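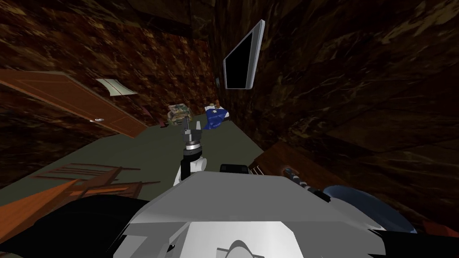 Head camera view in the simulator, one gripper towards the camouflage bag. Horizon tilted.

Ticket 5: head camera rolled in bag pick-up task
Project: Balley (student team, two-arm tidy-up task)
Component: scene loader / camera mount
Priority: 2
Status: open, workaround in place

Reported
Camera view loads with a strong roll. Door, television and right-hand wall all slant. Floor plane runs up from lower left. Robot model itself loads without errors, both arms respond to joint commands.

Expected
Level horizon, torso at the bottom of the view.

Steps to reproduce
Load the room with the carpet and marbled walls. Spawn the robot. Open the head camera window before sending any neck command.

Log
14:10 Restarted the simulator. No change.
14:25 Swapped the room for the empty test floor. Roll still present, so the room mesh is ruled out.
14:40 Printed the camera transform. Roll value is not zero at spawn. Neck joints read zero.
15:05 Compared the mount file with the copy on the Weldu branch. Two rotation values are in a different order — ours looks like an export from before the July merge.
15:20 Corrected the order locally. Horizon level on the test floor. Not yet tried with the bag and the blue object loaded.

Workaround
Override the camera rotation in the launch file. Do not edit the shared mount file until the gripper offsets have been checked against it.

Assigned to Lalit Rana for the mount file check.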